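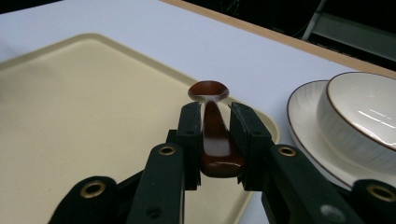

Vimala Subramaniam wrote on her feedback sheet that the spoon got one line in the last handout and the bowl got two pages, and she wanted to know why, when the spoon is what guests put in their mouths. Fair point. The spoon comes first this time, and the section on bowls is shorter.

Handout 9
Soup and Porridge Service: Spoon, Bowl, Saucer, Tray
Memon Hospitality Program, Table Service I
Instructor: Abhishek Malhotra
Revised 2021-08-29

1. The spoon

For hot soup and porridge we use a spoon with a shallow oval bowl and a broad handle. Glossy wooden spoons are common in small restaurants now, and you will meet them at both placement sites. They are lighter than steel, they don't get hot in the hand as fast, and they make less noise against the dish. They also wear out sooner.

A finish on a spoon is there to keep water out of the wood. Look at it under a strong light before service, turning the spoon slowly so the highlight travels down the handle. A sound finish gives one smooth line of light. A dull patch or a broken line means wear. The usual spots are the front edge of the bowl, where it meets teeth and dish, and the very end of the handle, where it gets knocked in the drawer.

Pull a spoon from service if you find:
- a chip or flake anywhere on the bowl
- a crack you can catch with a fingernail
- a fuzzy or raised feel along the rim
- a smell that stays after washing

Jawad Mohmand asked whether a worn spoon can be refinished. A workshop can do it. The Trudside kitchen sends theirs out in March and gets them back rubbed down to 3000 grit between coats. We do not do this in class, and you should never sand a spoon and put it back in the rack.

Washing: lukewarm water, mild soap, soft sponge, dry with a cloth right away. No soaking. No dishwasher unless the maker says so in writing.

2. The bowl

A white bowl with a dark rim band is easy to line up by eye, and the band shows you quickly whether the portion is level. Fill to a finger's width under the rim. Wipe any drip off the band before the bowl leaves the pass, as drips show up more there than on the white.

Warm the bowl if the soup is going out hot. A warming drawer at 80 degrees Celsius is enough. Let the outside cool until you can hold it comfortably with bare hands. If you can't hold it, the guest can't either.

3. The saucer

Center the bowl on the saucer and leave an even border all the way around. The saucer catches drips, gives the server something to hold other than the bowl, and gives the guest a place to rest the spoon.

Where does the spoon go? There are two accepted positions.

Position A: spoon on the saucer, to the right of the bowl, handle toward the guest's right hand. Use this when you bring the dish to the table.

Position B: spoon in the bowl, handle out over the rim. Use this for thick porridge, for tasting portions, and on the practice table. It is less formal, and a long handle sticking out past the saucer will be caught by a sleeve if you aren't paying attention.

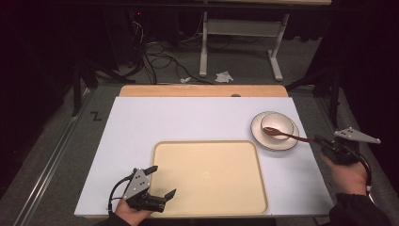
Fig. 2. Position B. White bowl and saucer with dark rims, wooden spoon, cream tray.

For Position B, the handle goes to the guest's right. Set the bowl down first and turn the saucer afterward if the angle is wrong. Don't push the handle around with a fingertip, because the spoon will ride up the side of the bowl and tip out.

4. The tray

Rectangular with rounded corners and a raised rim. Check that it is clean and dry on both sides. A wet underside slides.

Loading order:
Saucer and bowl near the middle, slightly toward your body.
Spoon on the saucer. Do not carry in Position B.
Napkin last, folded, away from the soup.

Unload in this order: napkin, then saucer and bowl together, then adjust the spoon. Keep one hand on the tray until the heavy item is off it. A lightly built tray can flip when weight leaves one side, and Zdeňka Ondrejka can tell you what that does to a tablecloth.

The Gernel trays in the cabinet are for class use only. The older Jarier ones have a lower rim and may be borrowed for practice at home. Sign the sheet.

5. Practice

Work in pairs. One person sits, one serves. Use water in the bowl to start with. Set the dish from the right, step back, and have the seated person pick up the spoon without looking down. If they have to feel around for the handle, it was in the wrong place. Swap and repeat with Position A and then Position B.

Bring to the next session:
- your own side towel
- the spoon inspection sheet, filled in
- closed shoes

King-fai Hsu has the key to the dish cabinet. Reading for next time is the chapter on clearing.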